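Notes on the household inventory: plates and table surfaces

25th August

The review of crockery announced on this blog in July has now been completed. It was undertaken for two purposes: to establish which pieces remain in regular use, and to decide which of them merit a permanent place on the open shelf. The present entry concerns the light blue plate and the general question of serving small items of food on a coloured ground.

It is the author's settled view that a single small portion is best served on a plain plate with a modest rim. Yellow food on blue is a combination to which this household returns frequently. 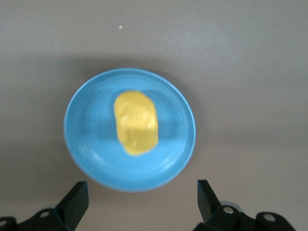
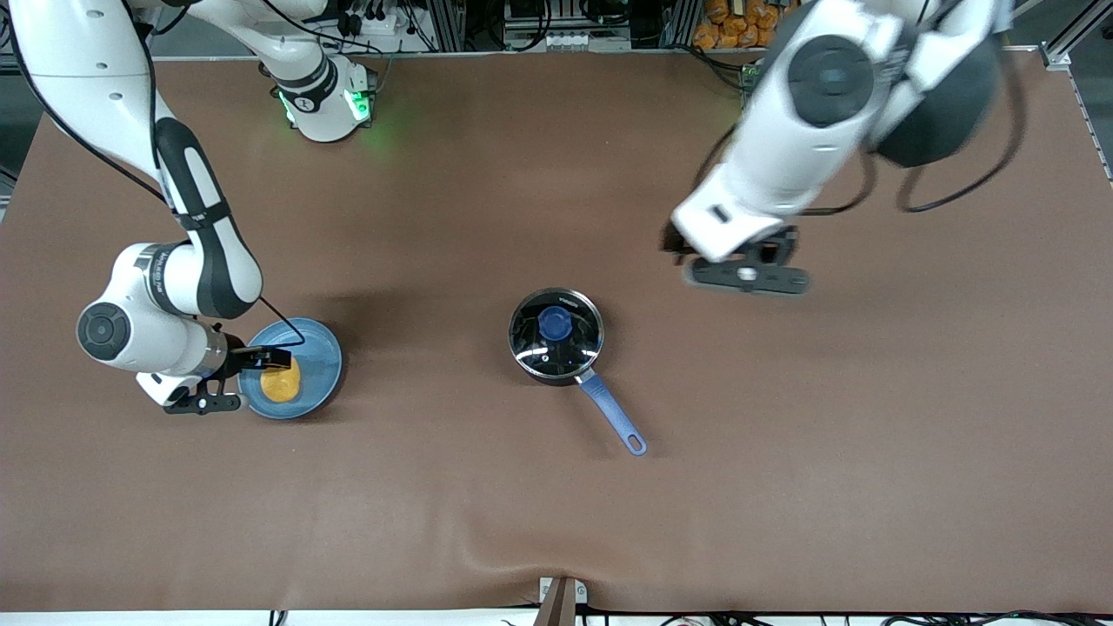
Ryota Shibata has written to take issue with the principle. In his opinion a white plate should be the default for every meal, and coloured crockery should be kept for guests; he adds that blue is a difficult colour under a warm kitchen lamp and that a household with limited shelf space cannot justify a plate which suits only eggs, butter and lemon cake. He would keep 4 white plates and dispose of everything else.

The objection has been considered with care. It is accepted that white is the more practical choice where plates must match, and the dinner service in this house will accordingly remain white. It is not accepted that a coloured plate should be reserved for visitors. Crockery kept for visitors is seldom used, gathers dust and is washed before each occasion as well as after it. The previous set, bought from Trulport and retained for guests over several years, was given away in July with its original paper labels still attached to two of the bowls.

On the matter of shelf space, the following arrangements have been adopted. The lower shelf holds the white dinner plates and the soup bowls. The upper shelf holds the coloured side plates, stacked by size, with a sheet of kitchen paper between each. Serving dishes have been moved to the cupboard beside the cooker. The large Clakgate platter, which does not fit the cupboard, stands upright behind the bread bin pending a better solution.

Readers have also enquired about table coverings. A plain surface in grey or brown is recommended for everyday use. Patterned cloths compete with coloured crockery and show crumbs no less readily. Cloths should be shaken out of doors after breakfast and laundered weekly. The Simivport cloth mentioned in an earlier entry shrank at its first wash and is no longer recommended; it has been cut down for use as a tray liner, in which capacity it performs adequately.

One correction is required. The entry on saucepans stated that the Vukčević milk pan could be placed in the dishwasher. It should be washed by hand, and the handle should be dried at once. The earlier entry has been amended.

The review of glassware will follow when the cupboard door has been rehung. Correspondence on the subject of tumblers may be sent in the meantime by the usual form.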